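Search posts
Type a keyword and hit enter
Top Latest People Photos

Right, Plurkach. Finally went Tuesday. Thread, quick, typing this on the bus

1/ It's the noodle and dumpling place that took over the old carpet shop by Womora station. Opens at 11, we got there ten minutes after and the window seats had already gone

2/ Menu is one sheet, both sides. Dumplings, broth noodles, rice plates, a couple of cold things. No pictures. Asked what was good and got told "the broth" and then, after a pause, "no, the dumplings". So we had both

3/ DUMPLINGS. Pork and chive, thin skins, crisp on the bottom and properly juicy. Burnt my tongue on the first one, carried on regardless

4/ Broth noodles: deep, peppery, a bit of a sour kick at the end. They say it sits on the stove 48 hours. No idea if that's true but it tasted like it. Noodles slightly overdone for me, sister disagreed loudly

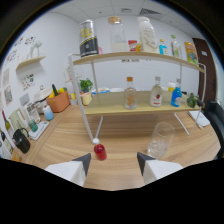
little red bottle, glass, shelf

5/ Chilli oil is the thing to ask for. Smoky first then it creeps up on you. I put far too much on the rice plate and had to stop talking for a bit

6/ Rice plate was the weak one tbh. Chicken was fine, a bit dry round the edges, greens lovley and garlicky. Wouldn't order again when the dumplings are right there

7/ Service quick, bit chaotic. Our cold cucumber came last, after everything else was eaten. Still ate it. Good cucumber, loads of sesame

8/ Prices: dumplings cheaper than at Plandau and you get more of them. Noodles about the same. Lunch for 3 of us came in under what two of us paid at Calimlim last month and that was without pudding

9/ Pudding here is one option, black sesame ice cream. Small scoop. Get your own, do not share

10/ Loo is up a very steep staircase, worth knowing if stairs are a problem. Card only. Dogs ok at the front tables

11/ Going back in November when they start doing evenings, supposedly with a lamb dumpling. Will report back

Oh and someone asked about parking, there's none outside, try the side street past the chemist, it's free after 6 i thnk. My stop, bye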